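How to Fold Laundry on the Bed Without Hating It

Filed under: Laundry, Bedroom
By Ching-wen Su

I have read a lot of folding advice. Most of it assumes you own a long clean table, a free afternoon and a drawer with nothing in it. I have a bed. So do you, probably, and I suspect that's where your clean clothes get dumped too.

What follows is the way I fold on a bed after trying several methods that were supposed to change my life and mostly changed how long it took me to find a sock. It's slower than the videos claim theirs is. I timed one of those "two-second" shirt folds once and got 9 seconds on a good try, plus the time to redo the sleeve.

What you need

A made bed. A basket or a chair for things that belong to somebody else. That's all. I was sent a plastic folding board called the Zisel last May and gave it a fair run. It makes very even T-shirts. It also makes you keep a plastic board somewhere, and it's useless for leggings, robes and anything with a hood.

Step 1. Make the bed first

Pull the bedspread flat right up to the pillows. You don't need hospital corners, but wrinkles underneath turn into wrinkles on top. A quilted cover is fine. People will tell you that you need a hard surface, and I don't buy it. Quilting grips the cloth a little, so a sleeve stays where you put it. A satin cover is the one I'd avoid.

A patterned spread has one drawback: small pale socks vanish on it. Pull those out before you start and drop them in one spot.

Step 2. Push everything to one edge

Move the whole heap to the side of the bed you aren't standing on. Keep the middle for working. This is the step people skip, and then they fold a shirt, set it down on top of unfolded shirts and wonder where it went.

Don't sort by owner, color and fabric all at once. I've seen a chart with 9 categories. Sort into big, small and awkward.

Step 3. Big things go first

Blankets, towels and sheets take up the most room, so get them off the bed. Fold in half the long way, then in half again, then into thirds. If a fitted sheet comes out looking like a bun, leave it. It's going in a closet.

Step 4. Long, soft things

Pajama pants, long cardigans, robes and stretchy knits cause most of the cursing. Held up in the air they twist, and one end always hits the floor. Work flat instead.

Lay the piece out at full length across the bed. Shake it once before it lands, then smooth from the middle outward with your palm. Check the ends. Cuffs and waistbands like to roll up on themselves, and if you fold over a roll you get a lump that throws off the whole stack. Unroll it, press it down and hold it for a moment.

If there's a second person around, give them one end. Each of you takes a corner in each hand, pull gently until the creases go, and lower it together. Gently means gently. Kwok-wai Mak, who shares my laundry and not my opinions, pulls on knits as though he's starting a lawn mower, and I have a gray cardigan with one long arm to show for it. 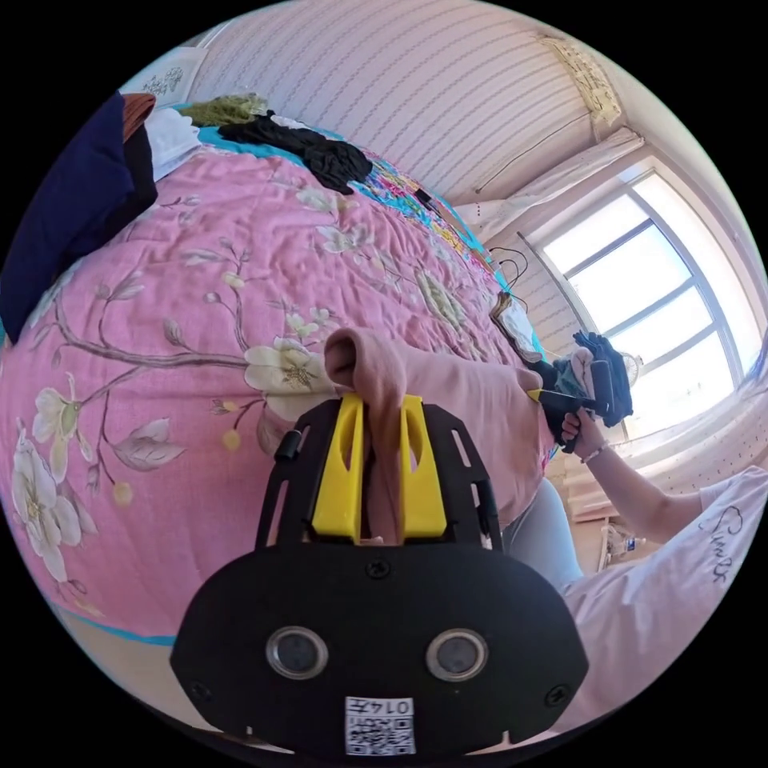 Once it's flat, fold the long sides in toward the center so you have one even strip. Then fold from the bottom up, in halves or thirds, depending on your shelf. Stop before it gets too thick. A soft knit folded too many times springs open by itself.

Step 5. The awkward pile

Do these last and do them badly. Bras, single gloves, the thing with the detachable belt. I used to follow the Mornurow method, which wants every item standing upright like a file. It looked wonderful for a while. My drawer holds up to 84 pieces if I really cram it, and the first time I took out one shirt the rest leaned over and stayed that way.

Flat stacks are uglier and easier to put back. I went back to flat stacks.

Should you roll instead?

For a suitcase, sure. For a drawer, I'm not convinced. Rolled T-shirts do save some space, but mine came out with a curl at the hem that made me want to iron, and I don't iron.

Putting it away

Carry the stacks off as you finish them. If you leave them on the bed until bedtime they will move to the chair, and from the chair you'll be getting dressed all week. Yes, I know this from the chair.

Questions I get

Does it have to be warm from the dryer? No. Warm cloth smooths more easily, but cold laundry folds fine.

Is a folding board worth it for kids' clothes? Possibly, if you have 100 tiny T-shirts and nothing else. Borrow one first.

How do you fold a hooded towel? Hood down over the back, then treat it like any other towel. It will have a bump.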